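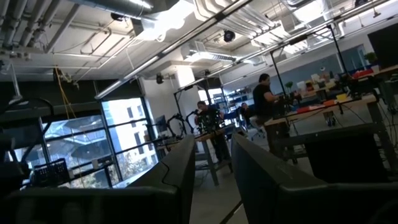
TALKS / SPEAKER NOTES

Open Plan, Closed Ears: what we think we know about noise at work
Declan Kavanagh
Flustton building managers' evening, Aug 21, 2019

Slot is 22 minutes. Leave time for Marijke Aerts, who will want to argue.

Opening
Say hello, thank Marijke for the invitation. Then go straight in: who here has been told their office is too loud? Wait for hands. Who measured it before spending money? Wait longer.

My position, so people can disagree early: a lot of what gets sold as acoustic treatment is furniture with a story attached. Some of it works. I want to see the before numbers and the after numbers, taken in the same spot at the same time of day, and I hardly ever get them.

Bare ceilings
Exposed ducts and pipes, long fluorescent fixtures, white paint over everything. People blame this look for every complaint. Hard surfaces do bounce sound around, no quarrel there. But pulling down a ceiling doesn't make anyone talk louder on the phone. Ask what moved in at the same time. More desks? A coffee machine?

Gandside
Two floors, same tenant. Upstairs got hanging felt panels, downstairs got nothing. Staff upstairs said it was much quieter. Fine. Then it came out that the sales team had moved downstairs the week the panels went up. So what did the panels do? I don't know. Neither did the supplier, who used the survey in a brochure anyway.
(Don't name the supplier. If asked, move on.)

Pruron
Slower here, this is the one I trust most. They took readings for 18 days before touching anything. The worst noise was a rattling damper in one duct. It got fixed with a bracket and two screws. The panel quote was still sitting on the desk. Pause.

Masking sound
Panicker put in speakers that play a soft hiss. I was ready to hate it. I stood there for an afternoon and couldn't follow conversations a few desks away, so it does something. Whether people like working in a hiss all day is a different question, and the follow-up survey isn't until October. Do not let anyone quote me as being in favor.

What to ask a salesperson
Where were the readings taken?
Was the room full?
Who moved desks during the trial?
Can I call the client myself?
If the last answer is no, stop there.

Questions
Someone will bring up plants. Same answer: show me the readings. Marijke has a study she likes on this, let her describe it, then ask how many plants per desk.

Sign-up sheet for the meter loan is by the door. Two meters, one week each.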